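Newsletter: Enter your email address to receive new course notes. By continuing to use this site you accept our use of cookies.

Short-Term Rental Management: Course Handout, Unit 4
Managing Turnover Between Guests
2020-11-03, by Aurelia Vlad
12 shares | 3 comments

4.1 Purpose of the unit

This unit covers the period between the departure of one party and the arrival of the next. In the trade this period is called the turnover. Students who have completed Unit 3 will already know how check-in and check-out times are stated in a rental agreement. The present unit deals with the work that those times must allow for, and with the records the manager is expected to keep.

The unit refers throughout to the Kelmendi property, a three-bedroom rental house with a separate laundry room and a covered porch. The floor plan was distributed with Unit 1 and should be brought to class.

4.2 Setting the turnover window

The turnover window is the number of hours between the stated check-out time and the stated check-in time. At Kelmendi, check-out is at 10 a.m. and check-in is at 4 p.m., which gives a window of six hours. A window of this length is suitable for a house of this size when two cleaners are on duty. With one cleaner it is adequate only if the linens are laundered elsewhere and a clean set is already in the house.

The window should be set from the slowest task and not from the average. In most houses the slowest task is laundry. A manager who has a single washer and dryer on site should time one full load of sheets and one full load of towels, multiply by the number of loads, and compare the result with the window. If the laundry cannot be finished, a second set of linens must be purchased or a later check-in time adopted.

Early arrivals should be refused unless the house has been inspected and released. Permission given by telephone before inspection is a frequent source of complaint and should be avoided. The agreement may allow guests to leave luggage on the porch, provided that it states who bears the risk of loss.

4.3 Fees

A cleaning fee may be charged separately or included in the nightly rate. Where it is charged separately, it must appear in the first quotation given to the guest and again on the invoice. For the exercises in this unit, use a cleaning fee of $200 and a total booking price, before the fee, of $2470.

Students should note the difference between a cleaning fee and a damage deposit. The fee is earned when the turnover is carried out and is not returned. The deposit belongs to the guest until a claim is made against it, and it should be held in a separate account where local law requires this. A manager may not deduct ordinary cleaning from a deposit when a cleaning fee has already been paid.

Exercise A. A guest cancels after the booking has been paid in full but before arrival. The agreement is silent on the cleaning fee. Write one paragraph stating how the fee should be treated and what clause you would add to the agreement.

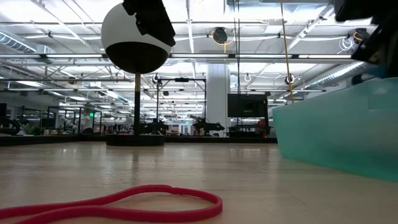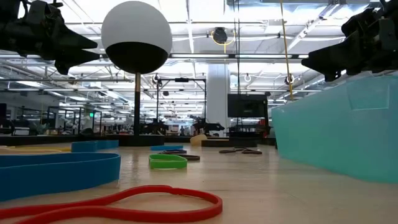
4.4 Inspection and release

No house should be released to a guest until it has been inspected by someone other than the person who cleaned it. In a small operation this may be the owner. Inspection follows a fixed route, beginning at the front door and proceeding clockwise through each room, so that no room depends on memory. The Kelmendi route ends in the laundry room, where the lint screen is checked and the linen closet is locked.

The inspector records the following:

- condition of beds, with mattress protectors in place
- hot water at the kitchen sink and in each bathroom
- operation of smoke and carbon monoxide alarms
- refrigerator and freezer emptied and switched on
- exterior doors, window locks and the key box code
- any damage, with the room and the item named

The key box code is changed at every turnover. The new code is sent to the guest only after release, together with the house guide and the wireless password.

Damage should be written up on the day it is found. An entry such as "chair broken" is not sufficient. The entry should give the room, the item, the nature of the damage and whether the item can remain in use. If it cannot, it is removed before release and the listing is corrected if the item is mentioned there.

4.5 Supplies

Consumable supplies are divided into those provided for the whole stay and those provided as a starter quantity. The listing must make the difference clear. Guests who expect a full supply of paper goods and find two rolls will regard the house as poorly stocked, even where the quantity is in accordance with the agreement.

Supplies at Kelmendi are recorded on the Karkico sheet, a copy of which is attached to the printed version of this handout. The sheet has one line for each item and one column for each turnover. Students may use the Seltex booking calendar in place of the paper sheet if they prefer, but the entries must be complete in either case.

Exercise B. The property received 88 bookings over two seasons and spent $356 on dish soap, paper goods and trash bags. Calculate the cost per booking to the nearest cent. State whether you would recover the amount in the cleaning fee or in the nightly rate, and give your reasons.

4.6 Preparation for the next meeting

Read the Keron sample agreement, sections 5 through 9, and mark every clause that affects the turnover window. Bring your completed exercises in writing. Winter closing procedures, including the draining of outdoor showers and the shutting off of water to unheated rooms, will be taken up in January with Unit 6.

3 comments | Share this page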